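Ticket 3823 - Workplace Automation Helpdesk, Pekwood
Site: Cistodville. Category: tray preparation bench. Status: open, awaiting site reply

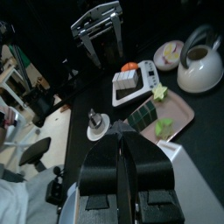
Who is responsible for the bench when the arm stops partway through a tray?
The operator on shift is responsible. Under the previous arrangement the matter was passed to the line supervisor, but since August each operator has held authority to stop, clear and restart the arm without asking.

Reported fault
The site reports that the arm stops with code 783 when it is sent to the pink tray. The stop has occurred 11 times, mostly after the afternoon handover. Staff have been finishing the trays by hand and have asked whether this work should be recorded.

Log
09:40 - Ticket received and assigned to the Fikre support desk.
10:15 - Site asked to confirm the software build. Reply: 2982.
11:05 - Gripper opened and closed from the panel with the arm at rest. No fault shown.
13:30 - Tray position taught again by the operator. The first run completed; the second stopped with the same code.
14:10 - Operator notes that the tray is set at a slant by one shift and square to the bench edge by the other. The written procedure does not state which is correct.
14:45 - Interim advice issued: agree one tray position, mark it on the bench and teach the arm to that mark only.

Note on staffing
Hand-finished trays are to be entered in the Grinow shift record as operator work. They should not be counted as arm output. Several staff have said that the new duties - teaching positions, clearing stops, writing up faults - are not in their job descriptions. This has been referred to the site manager and falls outside this ticket.

Action outstanding
Site to run both shifts with the marked position and report any further stops, giving the code and the time.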